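Jan 5, 2024

Everyone at work kept telling me to try Cernetti, the little pasta place that opened downtown in March. Ankit Bansal has been 3 times and talks about the gnocchi like it cured something. I had my doubts. A menu with 12 sauces usually means a kitchen with a lot of jars.

We went anyway, four of us, and waited nearly 45 minutes with a reservation. The host blamed a big party. Maybe so, but I saw plenty of open seats by the window. 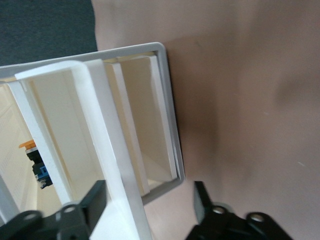 The gnocchi was fine. Soft, buttery, a little short on salt. Would I call it the best in the state, like the sign out front does? Who judged that? My short rib was better, though 4 bites of meat on a pile of polenta is a stretch at that price. The bill came to $177 before tip, and we skipped dessert.

Sinéad wants to go back for the lunch menu. I told her I'd think about it, and I'm still thinking.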